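Print this page | E-mail this page

# Nendside Suturing Set: Data Card

Version 2. Released 2019-05-04. Maintained by Matilde Godinho at the Garnham shared workshop.

## Contents

The set holds 502 recordings of two-instrument suturing on pale tissue pads. 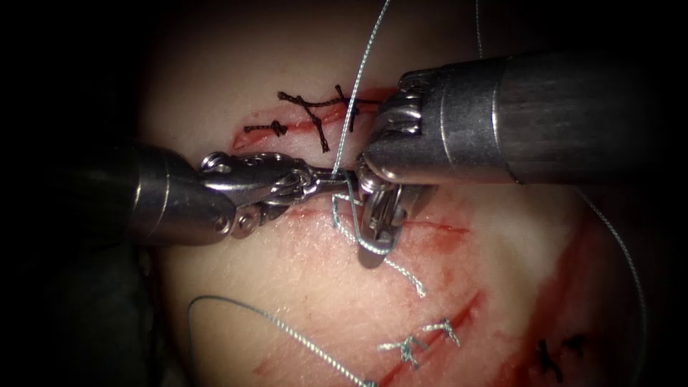 Each recording is stored in its own folder with joint logs and synchronized video. Black and lighter sutures may appear on the same pad. Stitches from earlier work are not removed between recordings.

- Pads may carry several incisions at different stages of closure. 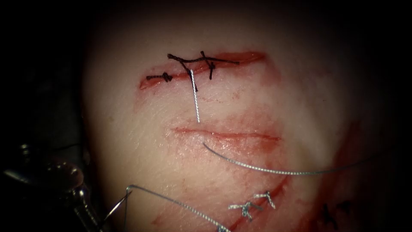

## Views

Fixed and wrist views share one clock. Wrist video may be blurred by motion.

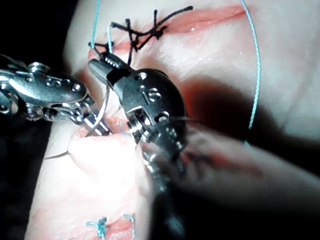 Wrist view: instrument marked "16" holding blue-green suture.

## Use

For research on workshop-built systems only. Not for clinical use.

Comments (2)

Fadime Yazıcı: Folder 42 has no joint log. Could it be reposted?

plotus: The clock note was useful, thanks.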